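Surface care: polished marble tabletops

Several members have asked how to treat the marble-patterned tables in the Fondcombe breakfast rooms. The procedure below applies to polished grey tops, whether stone or a stone-look finish. If you do not know which you have, treat it as stone.

Lift crumbs and grit with a dry microfiber cloth before any liquid goes down. Work from the wall corner outward — grit collects where the top meets the wallpaper, and a wet cloth will drag it across the gloss. Small specks that stay put can be loosened with a plastic card held flat.
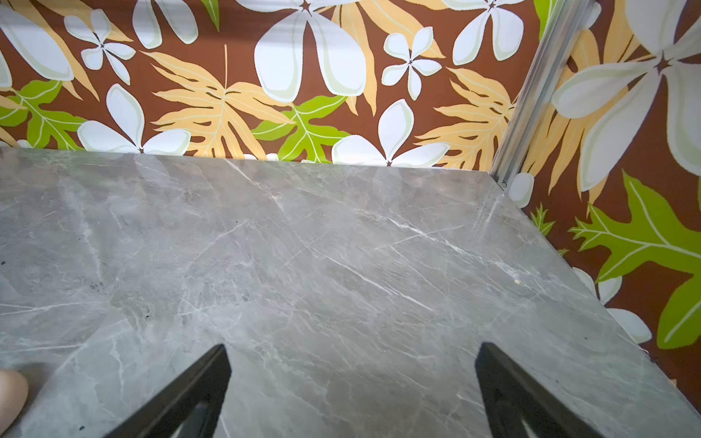 Mix 5 ml of neutral soap into 400 ml of lukewarm water. Wring the cloth well and keep it clear of printed wallpaper, particularly dark brown grounds, which show tide marks. Rinse with 200 ml of clean water and dry at once. No vinegar, lemon or scouring powder.

Check the gloss from a low angle in daylight. Dull rings on real stone are usually etching and need polishing powder. Kundach cloths are in the supply cupboard, shelf 106. Questions to Tineke Dierckx, extension 502.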